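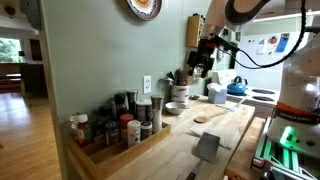

Franka Emika arm over a kitchen counter, with a wooden spoon and a metal spatula within the work area.

Testing a counter-clearing chore
By Marlina Ginting, April 9, 2026

A single good pickup says little about whether an arm can tidy a kitchen. Use the procedure below to get a success rate you can compare between setups.

1. Choose 2 utensils with different profiles. A round-bowled spoon gives the fingers something to close on. A flat spatula blade does not, so grasp it by the handle.

2. Define done. For us, a utensil counts when it stands in the crock and no other item has moved.

3. Set the speed limit and check the emergency stop before each session.

4. Run 14 trials per utensil. Change the handle angle between trials and log it.

5. Record each failure as missed grasp, dropped item or collision. Score any human help as a failure.

6. Time the full cycle, including resets.

Leave packed spice trays for later. Neighboring lids limit finger clearance, and mixed heights require a separate approach for each jar.

With current grippers, expect supervised work only. Wiping the counter afterward is still a manual job.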